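Moving back to a town I said I'd never move back to

I've been back in Lurkley since February and I keep getting the same question from people, which is some version of "so how is it?" I say fine, good, quiet, and then we talk about their kids. But I have a blog that about twelve people read, so I may as well use it to give the long answer.

I left at eighteen with 2 suitcases and a very high opinion of myself. I was going to live in a real city, and I did, for a long time, in four different apartments that all had the same radiator. I liked it. I want to say that first, because a lot of these moving-home posts make the city out to be a place where everybody is miserable and eats standing up. I ate sitting down! I had a favorite bench and a guy at the fruit stand who picked out the pears for me. But the rent went up again last fall, my job went fully remote, and one night I looked up what the same money would get me back home and had to go lie down for a bit.

What it gets you is a house. A small one, on a street I used to bike down, with a porch and a maple tree that drops things on the car all year round. I didn't know a tree had that much in it. First it was sap, then little red fuzzy bits, then the helicopters, and now there's just a general sprinkle.

The strangest thing so far is distance. In my head Lurkley was enormous. The walk from my parents' old place to the middle school was a trek, with stages, and you planned for it. I walked it again on a Tuesday after work and it took me nine minutes, and that includes the time I spent looking at a dog. The hill I remember as basically a cliff is a slope. The creek where we were sure somebody's older cousin had seen a snapping turtle the size of a tire is a ditch with some nice ferns. I stood there for a while feeling sort of cheated, and then a frog jumped in and I felt better.

Some things are gone, of course. The video store is a dentist. The dentist is a vape shop. The hardware store with the creaky floor, where you could buy one single screw and they'd put it in its own paper bag, closed years ago and I never even heard about it. I think that one bothered me most. There's a big home center out by the highway now and it's perfectly good, the parking is great, but you have to buy screws in a plastic tub, and I now own 700 of a size I used three of.

Cekier's is still there, though. If you didn't grow up here that won't mean a thing, so let me explain. Cekier's is a bakery that is also, for no reason anyone remembers, the place you go to drop off film and pick up fishing licenses. I don't think they do the film anymore. The sign still says they do. They have a thing called a butter square, and I've tried to describe it to people in the city for years and always ended up saying "it's like a square, but butter." I went in my first morning back, before I'd even found the box with the coffee maker in it, and got 2 of them and ate both in the car with the heat on. They were the same. I'd been so ready for them to be smaller or drier or not as sweet, and they were exactly the same, right down to the corner piece being the best one.

Across from Cekier's there's a newer place called Raju, all windows, where you can get a really excellent lentil soup and a flatbread that's bigger than the plate. When I was a kid your options for dinner out were the diner or the other diner. I've been to Raju more often than I'd like to put in writing. They've started reaching for the hot sauce when I come through the door.

People do recognize me, which I hadn't thought through at all. In the city I could wear pajama pants to the corner store and feel completely invisible. Here I went out for milk with wet hair and ran into my old bus driver, a girl I was in choir with, and the woman who taught me to swim, all before I got to the dairy case. They were all lovely. They all asked about my mother. I've started brushing my hair.

The other side of that is that things get done for you. My car wouldn't start the second week, and while I was still looking up a tow truck on my phone a man from two houses down was walking over with cables. He didn't introduce himself, he just said "pop it," and once it was running he went home. I left banana bread on his step. Two days later the pan was back on mine, washed, with tomatoes in it. I don't know what I owe now. Is it my turn? I've been turning this over for longer than is reasonable.

Then there's the high school, which you can't get away from around here. Lurkley plays Sarkberg every fall and has for something like a hundred years, and I'd forgotten how seriously everyone takes it. There were signs up in yards. The bank had a sign up. I was never a sports kid (I played clarinet, badly, and only went to the games because the band had to), but I went this year and yelled until my voice cracked, along with what must have been half the town in those metal stands with the cold coming right up through your jeans. We lost by a lot. I had the best time.
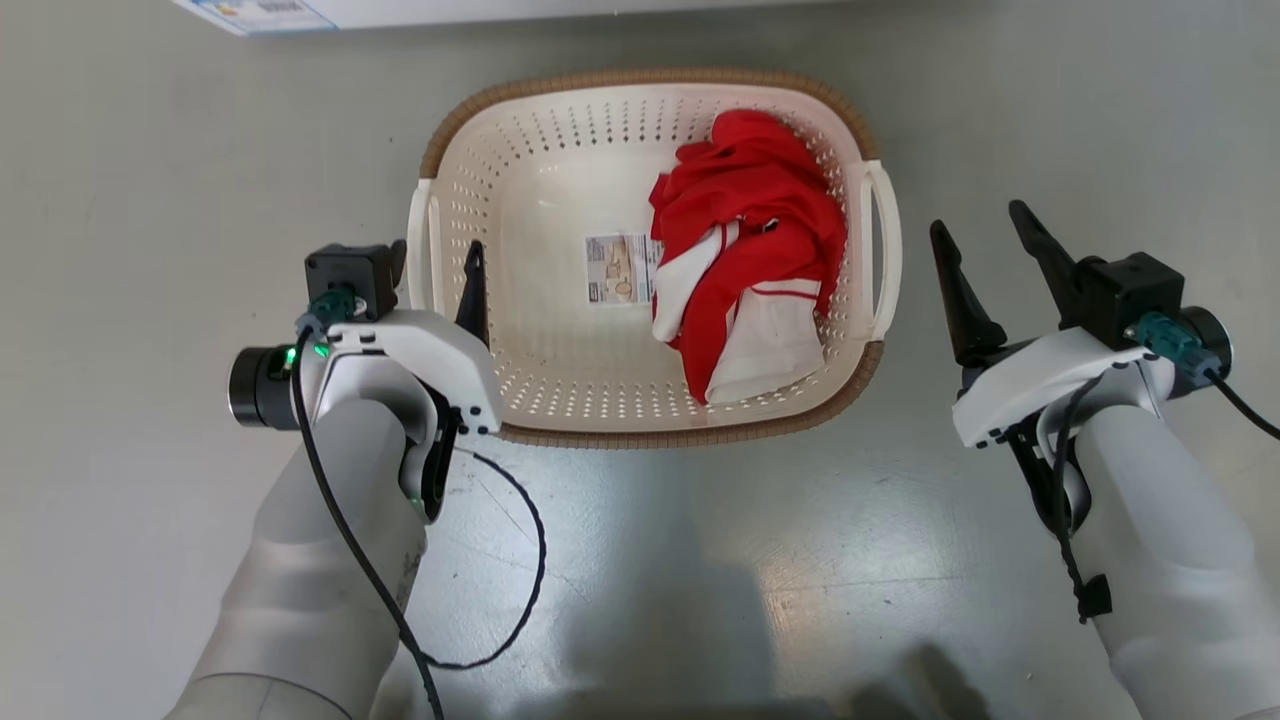 Game day clothes are a whole subject here, and I had nothing to wear. Everything I own is gray or navy, because that's what happens to your closet in a city, and the school colors are red and white. I grew up with a mother who could spot a school shirt in any pile of laundry in the house, and it always did look like that bright red heap in the basket, all bunched up with bits of the white showing. She had a system for washing them too, involving cold water and a lot of warnings, and I broke it once and we all had pink socks for a year. Anyway, I ended up buying a sweatshirt at the school's table by the gate. It's too big and it sheds on everything and I've worn it four times since.

I should say what's hard, or this will sound like a brochure. Evenings are hard. The city hums all night, and I slept through sirens for years without turning over, but out here a single acorn on the porch roof has me sitting straight up in bed. Everything closes at eight. If you forget the onion, you're having dinner with no onion. And I miss my friends in a way that video calls don't do a lot for, since what I miss is mostly the boring stuff, like one of them coming along to return a pair of shoes.

Making new ones is slow. The population sign at the edge of town says 2000 and most of those people have known each other since kindergarten, so even when they're nice (and they are nice!) you're always coming into the conversation in chapter thirty. I joined the library's Scrabble night. They're vicious. I'm going again next week.

I haven't decided if this is for good. My lease in the city is over and my name is on this house, so on paper it's pretty decided, but I still have the transit card in my wallet and I'm not taking it out yet. Meanwhile the gutters need doing before the leaves are all down, and I've got to figure out what a person bakes in return for tomatoes. Suggestions in the comments, please, and nothing with yeast.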